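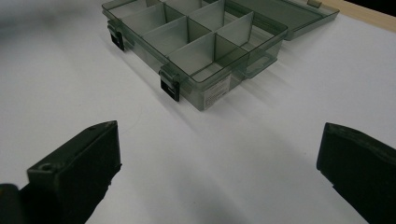 1/ Teaching a gripper to see smoke-gray plastic

Okay, thread time! I've spent most of December on the perception side of our sorting stack (we call the whole thing Skerker) and the part that ate the month was one tinted, see-through organizer box on a white table. I'm so happy with where it ended up that I have to write it down.

2/ The job sounds small. Find the box, work out the grid of compartments, pick a compartment, hand the planner a pose above it. With an opaque box we had this running in an afternoon.

3/ Tinted plastic breaks the afternoon version. Every divider is a thin wall you can see through, so where two of them overlap you get a darker patch, and where there's only one layer over the white table you get a pale one. Our old edge detector loved those patches. It drew compartments all over the place.

4/ Depth didn't help either. On clear-ish walls our depth map comes back full of holes, and the values around the holes are often the table behind the wall. The planner saw a flat surface and was very relaxed about going straight through it. (In simulation, thankfully.)

5/ So we stopped asking the network for walls. Now it predicts corners of the rim and crossing points of the dividers, each with a confidence, and a small fitting step finds the grid that explains them best. A missing crossing or two is fine, the grid fills it in.

6/ The fitting step is called Pondel and it's my favorite bit of code this year. It's a plain least-squares fit with an outlier pass in front. 3 rounds of throwing out bad points, then it settles. You can read the whole thing over a cup of coffee.

7/ Fun surprise: the black latches are great landmarks! They're dark, they're opaque, and they sit on the front wall, so they tell you which way the box is facing even when the far end is out of view. I added them as their own keypoint class and the flipped-grid errors pretty much went away.

8/ Shadows were the next fight. A soft gray shadow beside the box looks a lot like another panel of tinted plastic if all you have is brightness. What worked was showing the model the same box under lots of different lighting, with the labels locked to the box, so the shadow moves and the answer doesn't.

9/ The lid gets its own label too. It's the same plastic as the rest, and when it's lying open behind the box the fit used to stretch the grid right across the hinge. Now anything past the back edge is lid, and the planner treats it as a keep-out area.

10/ Numbers, for the people who like numbers (me). The training set is 1526 labeled views. The whole loop, image to pose, takes 30 milliseconds on our bench machine, and most of that is the network.

11/ The labeling tool deserves its own post. It's Ichikawa, our in-house one, and I rewrote the corner snapping so you click the outside of the box and it proposes every crossing inside. You drag the wrong ones and move on. Labeling went from a chore to something I do with music on.

12/ Still bad: views where the far row is only partly visible. The fit will happily guess how deep the last compartments go, and it guesses with way too much confidence. I want it to say "don't know" and ask the arm for a better view – that's a planner change as much as a perception one.

13/ Also still bad: the fingers. They're black and so are the latches, and when the hand gets low, a fingertip can steal a latch keypoint. We know where the fingers are from the gripper state, so masking them should be easy. Should be. It's on the list.

14/ Next up is the Marnonari branch, where the planner gets 6 grid guesses with scores and picks a motion that's safe for all of them. Early tests have it hovering over the box for ages while it makes up its mind, so I'm off to read timing logs. Questions welcome, especially if you've fought with see-through plastic and have a trick for the depth holes!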